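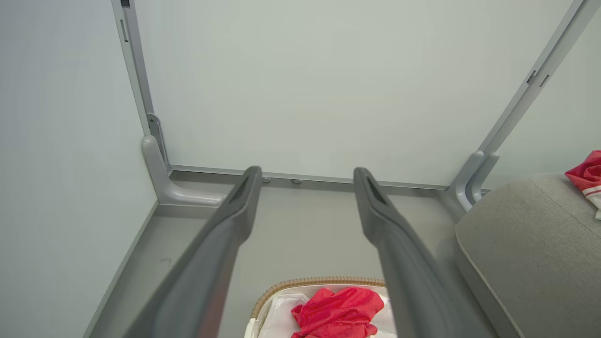
Nivisis opens second location in Gralbridge with a room full of panels

24 July 2022

Gralbridge has a new place to meet, rehearse, study and hang a show, and it can be any of those by lunchtime and something else by dinner. Nivisis, the shared-space project that started in Bainbridge, has opened its second location on the upper floor of the old seed merchant's building on Inen Street, and the first bookings are already on the calendar.

The whole idea rests on panels. Instead of building permanent walls, Nivisis divides its floor with large, flat panels held between upright metal rails, with a metal track along the bottom. The panels are a very light gray-green, completely plain, and surprisingly restful to sit near. The rails are light gray, the floor is gray, and the side walls are pale too, so a small room made this way feels calm and a good deal bigger than you'd expect when you look at the floor plan.

The new location covers 3884 square feet, and 1580 of those can be divided up however the people using it want. The rest is taken up by the kitchen, the restrooms, storage and a long hallway with coat hooks that everyone who came to the open house seemed to love. (It is a very good hallway.)

There are 44 panels in the building. The crew spent the better part of two weeks getting them in, and most of that time went to the floor, which had a dip near the street side that had to be leveled before any of the bottom rails would sit straight. Anyone who rented the building in its earlier life as a dance studio will remember that dip. It's gone now, and the difference when you walk across the room is terrific.

The details are worth a closer look when you visit. At the foot of each upright there's a curved light gray bracket, and the rails have small slots cut into them higher up. Fasteners are left showing, right down to the little round heads on the bottom rail. The designers could have covered all of it with trim, but they liked being able to see how the thing goes together, and it gives the corners a neat, workshop look that suits the old building.

A few people at the open house asked whether the panels would get pictures or color. For now the answer is no. The project wants to keep the surfaces bare so that each group can bring its own look, and so that the photography club, which has booked the north end one evening a week, gets a clean background to work against. Freestanding easels are available for art shows, and there are picture rails along the brick wall in the main hall for anything heavier. Tape and pins on the panels are a firm no, so please bring easels or ask for one at the desk.

Sound was the big worry going in. The Bainbridge location has always been a little lively, and groups there have learned to live with the choir on the other side of the divider. In Gralbridge the quiet rooms have been placed along the back, away from the kitchen, with the music space at the street end and storage in between. A reading group and a brass quintet tried it out at the same time during the open house, and the readers got through their whole chapter! They did say they could tell which march it was.

Bookings come in blocks of 2 hours, and a block covers the room, folding chairs, tables and use of the kitchen. Groups that want a different layout should say so when they book, with a rough sketch if possible. Staff will have it set up before you arrive. Please don't try to move the panels yourselves, even if you've done it in Bainbridge, where the older dividers are on casters and work in a different way.

The building is up one flight of stairs from the street, and the elevator is at the rear, reached through the parking lot. Bikes can be left in the covered area next to the rear door. Parking in the lot is free in the evenings and there is usually plenty of space on Inen Street during the day.

The summer schedule is a light one, mostly craft groups, two language classes and the photography club. Things fill up from the fall on, with a run of homework afternoons, a model railroad show that will take the full floor, and a winter market in November. The market is the one to watch. It will be the first time that every panel in the building is put to use at once, with a row of small booths running the length of the hall, and the plan pinned up by the front desk already has people arguing over the corner spots. Sellers can put their names down now.

Members of the Bainbridge location can use Gralbridge on the same card, starting right away. New members can sign up at the front desk any time the building is open, and a drop-in rate is posted by the door for people who only need a room once in a while.

There is still some finishing up to do. The kitchen is waiting on its second sink, the sign over the street door is a painted board until the proper one arrives, and the small meeting room at the back needs a better clock. None of that should stop you from going up to have a look. The front desk is happy to show visitors around between bookings, and the coffee is on from opening time.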